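Stilley Allotment and Garden Society
Minutes of the April meeting, held in the back room of the village hall, Monday, 7.30 pm

Present: 27 members. Apologies were received from four members and from the parish council representative.

1. Minutes of the last meeting
Agreed as a true record, with one correction. The hose ban near the lower gate applies to plots on the east side only.

2. Matters arising
The broken latch on the Gu Lane gate has been replaced. Members are asked to lift the gate slightly when closing it. The new padlock code has gone out by post to those without email.
The skip booked for the winter was collected half full. Two members felt the notice had been too short. Agreed that next time a month's notice will be given.

3. Accounts
The balance stands at £3,079 after payment of the insurance. The water bill for the last half year has not come in yet and is expected to be higher than before, as the trough by the top hedge was leaking until February. Four rents are still unpaid. Reminders to go out this week.

4. Water tanks
Two quotes have been received for replacing the old tanks. Lanov quoted for two new tanks with stands and fitting. Lustivus quoted less but would not take the old tanks away. There was a long discussion on whether the stands are needed. Members on the sloping plots said the pressure is very poor by July and they would like the tanks raised. Others thought the money would be better spent on the path.
Proposed and seconded that the Lanov quote be accepted, provided the old tanks are removed within the same week. Carried, with three against.

5. Paths and hedges
The main path is still soft by the compost bays. Wood chip has been offered free of charge but must be fetched. A trailer is needed - anyone who can lend one should tell the secretary.
Hedge cutting is finished for the year and will not start again until September because of nesting birds.

6. Waiting list
There are 94 names on the list. Two plots are to be given up at the end of the month, and one of these is large enough to split. Agreed to split it and offer both halves to the next on the list. One member asked for it to be noted that she is against any further splitting of full plots.

7. Plant sale
The sale will be held in the hall as usual, doors open at 10 am, setting up from 8.30. Tomato and squash plants are well ahead this year but there are few herbs. Labels must show the variety and the price. Trays for carrying plants and serving teas are in short supply and members are asked to bring any they can spare, with their name on the underside.
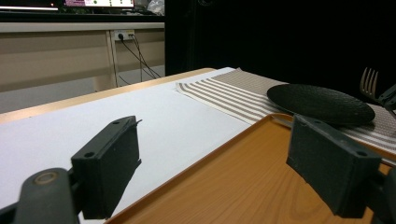
Item 7: tray with wood-grain pattern and raised lip.

Tea and cake will be at the same prices as last year. Dogs on leads, please.

8. Any other business
A member reported slugs in the communal cold frame. The lid is to be left open on dry days.
The lawnmower is due a service and should not be used until further notice - the strimmer is available in the meantime.

The meeting closed at 9.10 pm. The next meeting will be in the same room at the same time.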